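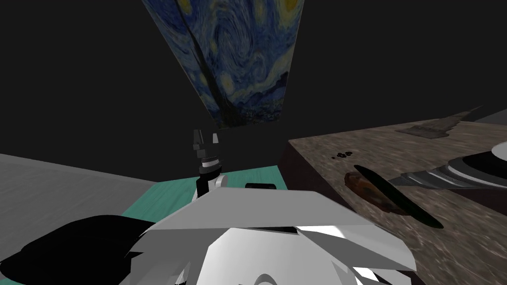
Keep the Analog Meter on the Bench

By Ashok Shukla

Every few years someone in our lab at Farkeck proposes clearing out the moving-coil meters. The argument is always the same. They are slow, they take up shelf space, the glass gets scratched, and a mid-range digital instrument beats them on every line of the data sheet. All of this is true. I still think they should stay, and I think the people who want them gone are reading the wrong part of the data sheet.

I work on low-level current measurement. Most of what crosses my bench is between a few picoamps and a few hundred nanoamps, and nearly all of it ends up in a digital electrometer at some point. I have no wish to go back to reading a needle for a final value. My complaint is about what happens before the final value, when you are still finding out whether the setup is sound.

What a display hides

A digital meter gives you a number, and then another number. If the input is steady, the numbers agree and you write one down. If the input is drifting, or has a slow beat on it, or jumps when someone walks past the cable, you get a string of digits that changes faster than you can read. Most people respond by turning on the averaging filter. The digits settle, and the problem goes into the notebook as a clean reading.

Last June we had a leakage test running on a batch of Mittal feedthroughs. The readings were inside the limit and repeatable to the fourth digit. Samuele Colombo put an old center-zero galvanometer amplifier in place of the electrometer for an unrelated reason, and the needle was swinging slowly back and forth, with a period of 7 seconds. The swing was larger than the leakage we were reporting. The filter had been set long enough to flatten it completely.

The cause was a temperature controller in the next rack. Its cable ran along ours for most of the length of the bench, and it cycled its heater at exactly that period. We moved the cable and the swing went away. The reported leakage went down too, though not by much. The batch would have passed either way. I mention it because we had been using that bench, with that filter setting, on other jobs where the margin was smaller.

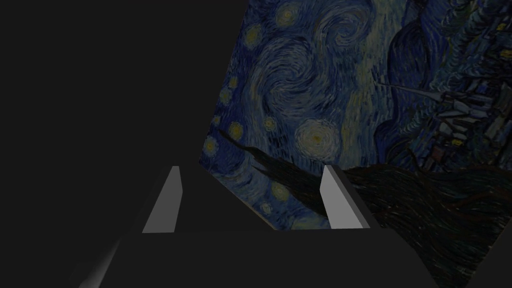

Detail of the painted night sky.

The usual reply is that a modern instrument can plot a trend, and that a trend plot would have shown the swing. It would have, if we had turned the filter off, picked a sensible time scale, and looked at it. The needle needed none of those decisions. It was moving, and a person standing nearby could see it move from across the room while doing something else.

What the critics get right

I don't want to pretend the old meters are better than they are. A moving-coil movement loads the circuit, and without a buffer in front it is useless for the currents I care about. The bearings wear. Parallax errors are real, and so is the habit of tapping the glass until the needle says what you hoped. Ours have to be checked against a reference far more often than their scales suggest, and two of them have not been linear at the top end for years.

They also have a bandwidth problem of their own. A needle is a mechanical filter. It will show you a slow swing very well and show you nothing at all at line frequency. Anyone who trusts a still needle as proof of a quiet input will be wrong sooner or later. For that you need an oscilloscope, and there should be one on the bench as well.

So the case for keeping them is narrow. They are good at one range of time scales, from a fraction of a second up to perhaps half a minute, and that happens to be where a lot of trouble in low-current work sits. Cable flexing, heater cycling, dielectric absorption after a voltage step, a hand near an unshielded joint - all of it falls in that range.
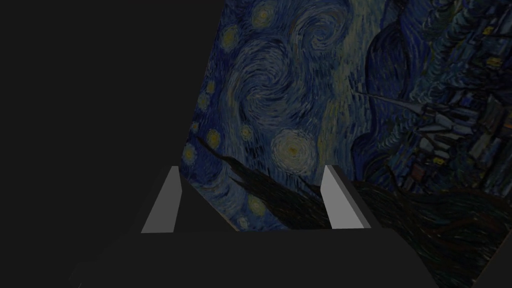
What I would do instead of a clear-out

First, stop treating the bar graph as decoration. The Aris bench meters we bought have one under the main digits, and it updates much faster than the number does. Out of the box it follows the filtered value, which defeats the purpose. There is a menu option to drive it from the unfiltered input. I would make that the standard setting on every unit and put a label on the front panel saying so.

Second, write the filter setting next to the reading. We record the range, the cable, the bias voltage and the room humidity. We have a form for it, number 3483, which was revised a while ago and has 5 boxes for environmental conditions. It has no box for averaging. A reading taken with a long filter and a reading taken with none are different measurements, and the form lets them look the same.

Third, keep one needle on each low-current bench, behind a buffer amplifier, wired to the analog output that nearly all electrometers still have on the back. The Pusham electrometers have a jack for this, and I have seen it used twice in the time we have owned them. Check that the output is taken ahead of the digital filter. On some instruments it is a converted copy of the displayed value, and then the needle tells you nothing new.

We have 4 low-current benches, so this means keeping 4 meters and letting the rest go. I would pick the ones with the largest scales and the least wear and give the others to whoever wants them. That frees up most of the shelf.

Samuele disagrees with me on the third point. He thinks a small screen showing a rolling trace would do the same job and leave a record, which a needle cannot. He may be right, and he has offered to build one. If it starts up by itself when the bench is powered, has no settings to get wrong, and can be read from the door, I will take the meter off my own bench and put his box there. Until then the meter stays plugged in.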